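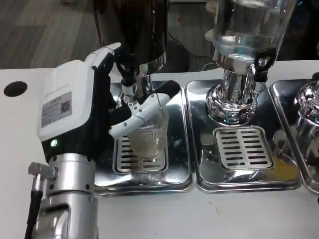
Duluth, Minnesota — June

How to Set Up and Look After Countertop Drink Dispensers

Home | Kitchen Guides | Cleaning | Parties | Contact

A dispenser with a tap saves a lot of pouring when you have guests, but most of the complaints we get come down to three problems: drips, slow flow, and a stale taste in the second week. All of them can be avoided with a little work before you fill the jar.

What you need

Dish soap, a soft bottle brush, baking soda, white vinegar, a folded towel, and a shallow tray. Keep the wrench from the toolbox out of it. Tap nuts on these jars are meant to be tightened by hand.

Choose the containers

Two dispensers side by side work well for a small group, one for plain water and one for juice or iced tea. Put the water in a clear jar so people can see how much is left. A dark, smoky container is a good place for drinks with pulp or tea leaves, where the sediment at the bottom is not much to look at. Keep the same drink in the same jar all summer if you can. Seals hold on to flavor.

Fit the tap

1. Take the tap off and lay out the washers in order. Most sets have one for the inside of the jar and one for the outside.
2. Wash everything in warm soapy water and rinse.
3. Put the tap back with the spout pointing straight down, then tighten the nut until it stops turning easily. Give it another quarter turn.
4. Fill the jar with cold water to an inch above the tap and leave it on the towel for 18 minutes. If the towel is damp, reseat the inside washer and try again.

Dzifa Sarpong wrote in to say that the Grovance jar she bought came with both washers on the outside. Check yours before you blame the tap.

Set the height

The glass should fit under the spout with a little room to spare. Measure with your tallest glass, and if it won't go under, raise the dispenser on a flat, steady stand. A full jar is heavy, so fill it after it is in place.

Pour

Hold the glass around its upper half, directly under the spout, and work the lever with your thumb. Ribbed glasses are easier to grip than smooth ones once they start to sweat. Let go of the lever a little before the glass is as full as you want it. Wait a second for the last drops before you move away. With a lever that has two positions, try it over the sink first — some of them lock open.

A jar usually slows down as it empties. If it slows while it is still full, check that the lid is not sealed tight. Fruit slices are the other common cause. Cut them too wide to reach the tap opening, or put them in an infuser.

Clean

Empty the jar at the end of the day. Run 400 milliliters of warm water and a spoonful of baking soda through the tap, then rinse until the water runs clear. For white scale around the spout, use equal parts vinegar and water and leave it for an hour. Dry chrome parts with a cloth or they will spot.

Store the jar with the lid off and the tap open.

Questions about this guide: write to Kyrylo Nechyporuk through the contact page | © Plamgate Kitchen Guides | Back to top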